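Westari Two-Arm Practice Kit, club edition

Item 286. For schools, robotics clubs and student project teams.

The Westari kit is built for groups that want to work on picking up and placing everyday items and have a room to do it in, but no lab. It runs on an ordinary floor and does not need to be bolted down. The club edition comes with the practice workbook, written by Taha El Khatib for the Istgate student project and revised each July.

Most clubs run it in teams of 3. One student drives, one watches the arms, one keeps the log. Teams swap places after every task.
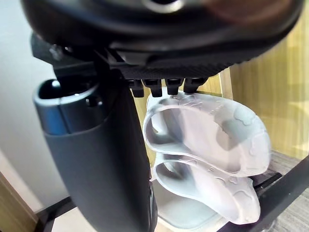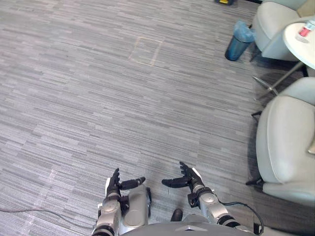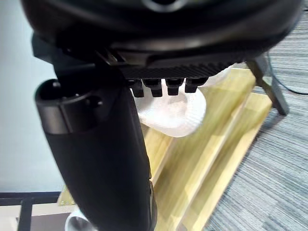 The kit's arms and grippers, from the Istgate practice sessions.

The workbook has seven units. The first two cover setup, safe distances and moving the arms with nothing in reach. Units three to five deal with single items: hard plastic, cloth, then things that roll. The last two are open projects, and teams write their own task sheets for those. Club leaders get a separate booklet with marking notes.

Included in the club edition:
Both arms with body and power supply
Spare finger sleeves
Cable set
Workbook, one copy per team member
Leader's booklet

Not included: a laptop, and the items to be picked up. Things from home work fine.

Teams entering the Talavera student round can use the kit without changes - the log sheets in the workbook match the ones asked for at sign-in. The Biretti hand adapter is sold separately and is not allowed in the junior class.

The kit is rated for some 3000 hours of club use before the joints need service. Keep hair, sleeves and lanyards tied back, and switch off at the wall before changing a finger sleeve.

Loan terms are available for school groups. Ask for the club form when you order - it has to be signed by an adult leader. Spare parts ship separately from the kit.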